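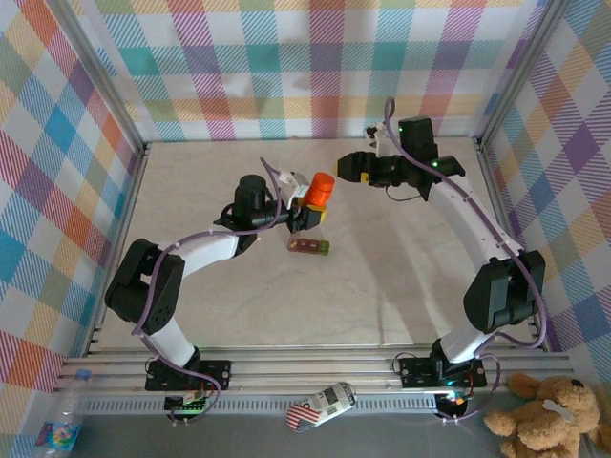 Two-Arm Bench Build: Frequently Asked Questions

This page answers the questions most often sent to the Khaemba Shared Workshop regarding the two-arm bench. It is intended for members who wish to use the bench, and for readers who plan to build a similar one at home. Questions not covered here may be left at the front desk for Sneha Chaturvedi, who coordinates the build.

General

What is the two-arm bench?
It is a tabletop work cell with two small robot arms mounted side by side on aluminum rails at the front edge. Each arm has its own gripper and a small camera on a bracket above the gripper. The bench is used for handling practice with light household objects and for testing control software written by members.

Who built it?
The frame and rails were assembled by Olga Gouveia and Matilde Serrano. The wiring was done by Sneha Chaturvedi with help from members of the electronics group. Work began in May and continues. The bench should be regarded as a build in progress, and details on this page may change.

Is the bench a commercial product?
No. The arms were assembled from Bronton kits. The frame was cut in the workshop from standard extrusion. Plans may be copied for personal use.

Building your own

How much did the build cost?
The frame, rails and tabletop came to $490. This figure does not include the arms, the cameras or the computer. The fabric panels were sewn from donated cloth and are not counted.

How long does assembly take?
The workshop log shows 65 hours from the first cut to the first powered movement. A builder who has worked with extrusion before may need less. Cable routing took longer than expected and was done twice.

Why are the sides and back covered with patterned fabric?
The panels serve two purposes. They close off the view of the room, so that people walking past do not appear behind the work. They also give the cameras plenty of visual detail at the edges. Plain white panels were tried first and gave poorer results with our software. Any busy pattern with strong colors should do; the cloth should be pulled flat before it is fastened.

Why is the tabletop a plain, pale color?
Objects are easier to pick out against it. Members are asked not to tape markings to the surface without first speaking to the coordinator.

Can the arms be mounted directly on a table?
They can, but the workshop does not recommend it. On our bench each arm sits on a flat black plate, and the plate is fixed to the front rails. An arm can then be moved sideways by loosening the plate – no new holes are needed. After any such move, both arms must be calibrated again.

How should the cables be routed?
The main purple cable on each arm follows the links from the wrist back over the elbow and down past the base. Leave slack at every joint. A cable that looks tidy with the arm folded may pull tight when the arm is extended. Before powering up, move each joint by hand through its full range and watch the cable the whole way.

Where do the electronics go?
Ours are placed at the front, below the mounting plates, where they can be reached without leaning over the arms. Home builders with children or pets should fit a cover. A covered version for our own bench has been drawn up by Matilde Serrano and will be added to the plans when it has been tested.

Using the bench

Do I need training before I use it?
Yes. All members must complete the introductory session, which covers the stop switch, the startup order and safe distances. To date, 26 members have completed it. Sessions are held at 6:30 p.m. and are announced on the notice board.

What objects may be used?
Light objects with no sharp edges. Bottles, cans, small packaged items and soft toys are all suitable. Glass, knives, aerosol cans and anything that may leak are not permitted. Members may bring their own objects, provided these are removed at the end of the booking.

May both arms work on the same object?
Yes, provided the program includes a minimum distance between the two grippers. One arm should hold still while the other approaches. Members who have not yet run a two-arm program must have a trained member present for the first attempt.

May I reach in while the arms are powered?
No. Stop both arms first, and wait until all motion has ended. This applies even if only one arm is in use.

What should I do if a gripper drops or jams on an object?
Press the stop switch. Do not pull the object free while the motors are holding. Release the gripper from the control screen, remove the object, and write a short entry in the log. The log now holds 567 entries, and it is the first place to look when something behaves oddly.

Bookings and records

How do I book?
Bookings are made at the front desk in two-hour blocks. A member may hold one future booking at a time. Please give notice if you cannot attend.

Are camera recordings kept?
Recordings are saved only when a member starts them. They are stored on the bench computer under the member's name. Files left there after the end of the month may be deleted.

Whom do I contact about a fault?
Mechanical faults should be reported to Olga Gouveia, and electrical faults to Sneha Chaturvedi. If the bench is unsafe, switch it off at the wall, hang the red tag on the switch, and inform the front desk before leaving the building.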